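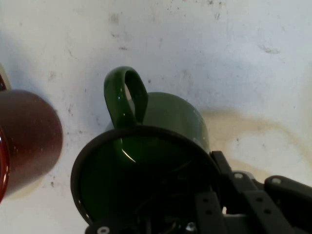
Green mug, on its side.

Cloth diapers smell like ammonia by morning, help??

Posted in Diapering & Potty, 6/15/20

Hi all, first post so sorry if this is in the wrong place. My son is 12 months and we've been in cloth since he was tiny. Never had a problem. Now every morning I open his door and my eyes water. It's only the overnight ones, the daytime diapers smell like normal pee and wash out fine.

What we use: Kobori pockets during the day, Berkis fitteds plus a wool cover at night. Inserts are mostly microfiber, couple of hemp ones from my sister in law. Wash every third day. Cold rinse, then hot wash with Drerkar powder, about half of what the box says bc I read you're supposed to use less for diapers. Extra rinse at the end. Line dry when I can.

He's got a red patch now too, on the front where it's wettest. Not blistered or anything. Diaper cream helps some but comes right back.

I've been told: strip them, don't strip them, boil them, use vinegar, never use vinegar, put them in the sun. I'm tired. We paid good money for this stash and I don't want to go to disposables but I will if I have to. Is it detergent buildup or are they just not getting clean? How do you even tell the difference?

Water is hard here I think. There's white crust on the kettle. Washer is a front loader, older, the "heavy" cycle takes forever so I use normal.

Thanks in advance, sorry so long

Wiroj Hemmin

Same thing happened with my daughter, almost the same age. Half dose of detergent is your problem, pretty sure. Half dose + hard water = not clean. The minerals grab the soap and there's nothing left for the diapers. Buildup is real but way less common than people say.

What I'd do:

Get a water test strip, pet store or hardware store. Cheap.
Full dose of detergent on the main wash. Line for a heavily soiled load, not the small one.
Add a water softener to the hot wash if the strip says hard.
Use the heavy cycle. Yes it's long. Start it after bedtime and forget it.
Drop the extra rinse for now, if your water's hard you're just putting minerals back in.
Do a short prewash with a little detergent, warm, insted of the plain cold rinse. Night diapers especially.

Load size matters too. Drum should be maybe two thirds to three quarters full once everything's wet. If you're only washing a few diapers throw in some washcloths or small towels to bulk it up, they need to rub on each other. Too loose and they just swim around.

For what you've got now you'll want one reset. Soak the inserts in a strip mix (follow the packet), then a bleach soak in COOL water, then a full hot wash. Check the Berkis site or tag for what bleach they allow. Don't put the wool in any of this!! Keep it out completely. And keep the pocket shells out of the long soak, it's hard on the elastic. Never mix bleach and vinegar, not even one after the other in the same tub.

Night diapers: rinse them in the morning, as soon as they come off. Just under the tap or in the shower, squeeze, toss in the pail. That alone fixed nearly half of it for us. Open pail or a hanging wet bag left unzipped, no lid. Ours had a lid and it was awful.

Also microfiber holds stink worse than anything. If you replace a few things replace the night ones first, with cotton or hemp. We got 4 cotton prefolds and they've held up through two kids.

Rash: put him in disposables at night until it clears, a week maybe. No shame in it. If it spreads or gets bumpy or weepy call the pediatrician, could be yeast and that needs its own cream and its own wash. Use a liner if you keep using the cream, it coats the fabric and then pee just runs off.

Oh and wool, lanolize it if you haven't since April or so. Ours started to smell when the lanolin was gone.

Charoen Saengthong

Agree with most of the above. But wait on the strip. I'd fix the wash routine first and give it four or five loads. I stripped mine right away and then had to do it agian because I hadn't changed anything else.

To tell the diffrence: smells bad straight out of the washer = not clean. Smells fine dry but reeks the second he pees = also not clean, it's in deep. Smells fine until morning and it's just really strong = could just be an older baby holding more pee all night. More to drink in the daytime helped mine. So did washing every second day.

Hemp, wash it with the rest but dry it longer. If it's even a bit damp going in the drawer it gets musty.

borinau_mama

following, mine reek too. someone at playgroup said the sun gets rid of it but it only did the stains for us. we have the Borinau ones with the snaps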